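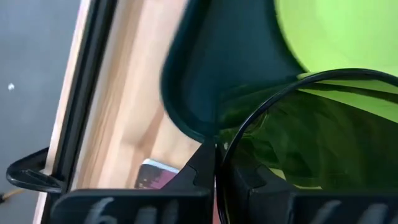
Ritthorpe Robotics Workshop – News

07/05/2020

Box of bits: how our collecting is getting on

I promised a proper update on the box job back in February and then failed to write one, so settle in with a cup of tea. This is the one where we're teaching the arm to take things out of a wooden box and put them back in, and to do it by watching us do it first.

For anyone who has joined since the winter, the idea is simple enough. One of us drives the arm by hand, picks something up, moves it where it needs to go and lets go again. The little camera down at the wrist records the lot, along with where the arm was and how far the fingers were open. That's one example. Then you put everything back in a slightly different mess and do it again. And again! The learning program (we call ours Tamihana, after the street Dinesh lived in when he started writing it) gets the whole pile at the end and tries to work out what we were up to.

Our target for this round is 600 examples. Vaughan Lockyer reckoned we'd be through them in a fortnight, which shows you what sort of optimist he is. My best session so far is 40 in one evening, and I had a stiff neck for two days after it.

The thing that's been taking up most of my time is the safety glasses. I picked the dark green tinted ones because they were lying about and I thought they'd make a nice change from blocks. Well, they're a pig. They've got round lenses with a thin shiny black rim, and from the wrist camera one lens can fill up half of what you see. You get the bottle green of the glass, bits of reflection sliding over it, and whatever is behind it turned a murky olive. Then the other side of the glasses swings across as a dark smear when the arm moves. I've been driving this arm for ages and there are moments when I couldn't tell you which part I'm looking at, so I do feel for Tamihana.

I asked Dinesh Kanagaratnam if we should drop them and go back to things with sensible edges. He was very firm that we shouldn't.

"If you only show it the easy things, it only learns the easy things," he told me. "Keep the glasses. Keep the blurry ones too, as long as the grip was good."

So the blurry ones stay in. I'd been throwing those out, and had to go back through the bin and rescue 23 of them, muttering. If you've been binning yours as well, please stop, and please have a look at whether any can be saved. A recording only gets thrown away now if the driver gave up halfway or the wrist camera dropped out.

We've also changed how we mix things up between goes. In the first batch I was being tidy without meaning to be. I put the glasses back in more or less the same corner each time, lenses facing the same way, and when Dinesh trained on that batch the arm did beautifully until somebody turned the glasses round, at which point it went for a spot where they used to be and closed on nothing. It was quite sad to watch. Now there's a rule that you must turn or shift the thing before every single go, and every so often you shove the box along a bit as well. Leave the other bits in the box where they've landed, please. They're meant to be in the way.

Murnlow are doing the same job with their own box at their end, and we swap recordings when we've each got enough to be worth sending. Their driving style is very different to ours. They come straight down from above, slow as you like, and we tend to sneak in from the side. Vaughan thinks this will confuse the program and Dinesh thinks it will do it good. They've had this argument three times that I know of and I've stopped sitting between them. We'll train it once on ours alone and once on the two sets together, and then we'll know, or at least they'll have something new to argue over.

A few practical bits while I've got you.

Write your label before you start the next go and not at the end of the evening. I know it breaks the rhythm. But I had nine recordings last month all called "glasses again" and had to sit and watch every one to find out if they were going into the box or coming out of it.

Go slower on the last bit. When the fingers are nearly together and you're right on the rim, there's a real temptation to snatch. The recordings where the driver takes a breath there and then closes are much the best ones, and you can spot them straight away when you play them back.

Wipe the camera before you begin. Soft cloth, the one in the drawer, not your sleeve – Vaughan.

And if you squeeze something too hard and it pings off across the table, that's fine, just stop the recording, fetch it and start a fresh one. Do check it isn't cracked before it goes back in.

The label sheet has moved, by the way. It's now in the shared folder called Vallaseck, with a page for each object, and the old sheet is locked so you can't fill it in by mistake. I've put a short guide on the front page with the wording we're using. It's "pick" and "place" only. We had "grab", "fetch", "lift", "pop back" and one "yoink", and while I was very fond of the yoink it had to go.

As for where we've got to, we're past the halfway mark and the pace has picked up nicely now that we've stopped having to redo things. Dinesh wants to try a training run on what we've got without waiting for the full set. He says it takes around nine hours, so he'll leave it going overnight and we'll see in the morning how it copes with the glasses. I'm not expecting miracles. I'd be happy if it just went for the rim and not the reflection.

After the glasses we need more awkward objects, and I'm open to offers. Shiny, see-through, floppy, anything that looks odd from one side and different from the other. Nothing sharp and nothing you'd be upset to lose. Drop me a line if you've got something, or if you fancy a turn at driving. It takes ten minutes to learn and it's a lot more fun than I've made it sound.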